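Ticket 931: booking shows wrong room, wrong checkout, and the shuttle has vanished
Opened by: Cristóvão Vilela
Property: Grarel Beach Lodge
Booked through: Takix
Status: Solved

Opened 01/11/2024

Hi there! So I booked a week at the Grarel for my wife and me back in December, through the Takix app, and I was thrilled with it (garden side, little porch, the boat shuttle over from Trutden included, breakfast too). I opened the app last night to show my sister-in-law the room and it's all different. It now says "standard double, annex," checkout is a day early, and the shuttle line is just gone. I never touched it, I swear!

What I've tried so far, so you don't have to ask:

Logged out and back in. Same thing.

Deleted the app and put it back on. It forgot my password, I got a new one, and then same thing.

Looked on my laptop in the browser. Now this is the weird part: the laptop shows the right room but still the wrong checkout. So the two don't even agree with each other.

Dug out the confirmation email. It says garden room with porch, 6 nights, shuttle included, total paid 312 per night. I've attached it as a PDF.

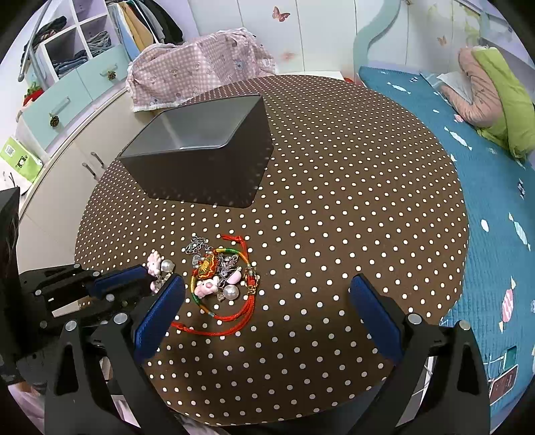 I also called the lodge directly, and the lady at the desk was lovely but she could only see what you folks send her. She has us in the annex. She did say the garden rooms weren't full yet, so I'd love to get this sorted before they are!

Update, same evening

One more thing I noticed. There are 2 bookings under my name if I scroll way down in "past and upcoming." The second one is grayed out and has a different reference. I don't remember making it, but I did have the page freeze on me when I was paying, and I hit the button again (I know, I know). My card was only charged once, I checked.

Reply from Phan Guest Support

Hello Cristóvão, thanks for all the detail. The second booking came from that repeat payment attempt. It was saved with the default room type and five nights, and our sync sent it to the lodge as a change to your first one. I have removed the duplicate and sent the original to the lodge again. Please pull down to refresh in the app and tell me what you see under "room" and "transfers."

Update from me

OK, refreshed! Room is right, porch is back, checkout is right on both the phone and the laptop. Transfers still says "none selected" though, and that's the one I'm nervous about, as the last public boat leaves Trutden before our flight even lands.

Reply from Phan Guest Support

The transfer is stored separately and had to be added by hand. It's on there now, with your flight number in the notes. The lodge has confirmed the boat will wait for that flight.

Update from me

Got it, I can see the shuttle now, and I called the desk one more time and she read me back the garden room and the boat. You can close this one. Thank you so much, my wife has stopped giving me the look! If I want to add a late lunch on arrival day, do I do that in the app or just ask the lodge?

Reply from Phan Guest Support

Just ask the lodge, they handle meals themselves. Closing the ticket now. Have a great trip!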